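Flerkwood Refurbishing - Desktop Tower Teardown FAQ
Last revised 8 April 2022 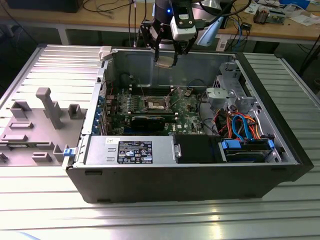 These answers cover full-size desktop towers accepted at the Flerkwood bench, whether they are being stripped for parts or rebuilt for resale. Laptops and all-in-ones have their own page. Work on a tower is done with the case lying on its side and the panel open, so that the board faces up and screws stay where they are dropped. On hinged cases such as the one shown, leave the panel attached and lay it flat beside the chassis. Blue plastic usually marks a part meant to be released by hand, such as the two tabs on the hard drive in its bay.

Do I need to disconnect the power supply first?
Yes. Unplug the cord, hold the power button for 3 seconds, then disconnect the board connectors. The supply itself can stay in the case until the drives are out. Do not open the supply housing under any circumstances.

Where do I find the supply's rating?
On the printed label on its housing. Copy the total wattage and the model number to the intake sheet. Units under 400 watts are recycled and do not go back into stock.

In what order do parts come out?
Drives, expansion cards, memory, air duct, heatsink, processor, board, supply. If a duct or shroud blocks the memory slots, take it out earlier and note the change on the sheet.

The expansion card will not lift. What is holding it?
Normally one of two things: the bracket at the rear wall, or the small retention clip at the inner end of the slot. Release both before pulling. A card that is rocked end to end can crack the slot.

Can I leave the processor socket open?
Only for as long as the board is being worked on. With the retention bracket exposed and no heatsink fitted, the contacts are easy to damage. Boards going to storage get a socket cover - tape is not a substitute.

Do cable colors mean anything?
Not reliably. Data cables come in red, blue, orange and black, and manufacturers do not agree on which goes where. Label both ends before removal. Drive data cables with a broken latch are discarded.

How are drives handled?
Each drive is logged by serial number and moved to the Raltero cabinet the same day. Wiping is done on a separate station. Typical time for a 900 GB drive is about 3 hours, and the drive is not released until the log shows a completed pass.

Which cases are excluded?
Riveted cases, and anything with liquid cooling. Send those to Min-kyu Kwon with form 947.

Who do I ask about a part that is not listed?
Tadeo Paredes keeps the parts index. Include the board model and the slot or connector the part came from.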